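Wurkeck hand-held teaching gripper, reviewed by Ramiro Iglesias
2019-03-30

I bought the Wurkeck in December to record pick-and-place tasks for the small arm in our workshop. You hold it like a pair of tongs, do the job yourself, and the camera looking down at the fingers records what you did. The Korkden software then turns the recordings into something the arm can learn from. Before this I had been steering the arm with a joystick, and a single grasp could take me 15 minutes.

Grip on soft, round things

Most of my recordings are of picking things up and putting them down again. Round objects are held from low on each side, and the squeeze is easy to judge through the handle. Large objects do come very close to the lens and go out of focus. 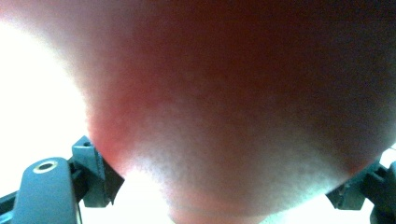
Fingers and pads

The fingers are dark moulded plastic with a block-shaped pad on each. There is a metal-ringed hole in the arm behind the pad. The pads open wide enough for most of what I handle, and with nothing between them you get a clear view of the table, so lining up on the next thing is simple.

My complaint is with the pad facing. On the left one a thin edge looks to be lifting near a top corner, and the bottom corners look frayed. Replacements come from Pastor in packs of 5 and I would order one with the gripper. 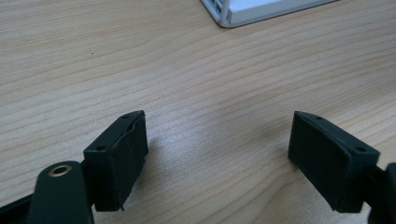
Recording and lighting

Setting up took me 30 minutes, mostly spent on the Wanedari mount that fixes the camera to the handle. It has not needed adjusting again.

I have kept 204 recordings so far and thrown away roughly the same number. Most of the bad ones were my own fault, from moving too fast or letting go too early. The arm copies hesitation as well, so practise the movement first.

The camera is poor in strong light. Pale backgrounds go white and you lose the edge of the table. Closing the blind helps - I now do it before every session. Texture and colour on the object itself can still come through quite well.

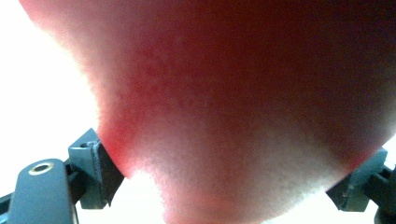 Red object held between the pads, with the background washed out.

The handle gets tiring after a long run and the cable is too short for my bench. I would still buy it again over another joystick. Four stars, with one off for the pads.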